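From: Annick Li
To: Rillmont tea circle list
Date: 23 January 2026
Subject: Re: Tea things for the Dronport table

Nabila Menon wrote:
> Does anyone know what is left from the December tasting? I need
> something to pour from and a tray if there is one. We have 18
> people signed up so far.

Nabila,

I went through the tea things this morning. The gray-green basket with the "inlico" label is packed and can go as it is. The dark round pieces are in it, with a clear glass cup in front. The glass teapot with the black lid and the metal infuser is standing next to it. It should travel separately – I don't want it under anything heavy. 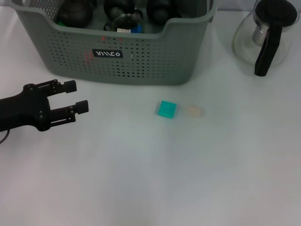 Still to find

1. The tray. Jocelyn Fortin had it last.
2. More cups. Clémence has 2 boxes at Truvham and can drop them off if someone is there to let her in.
3. Paper filters. We need a pack of 40.

There is also a small turquoise cube on the white table. If it belongs to you, write to me off list.

I can drive the basket over but not the teapot – my back seat is full.

Annick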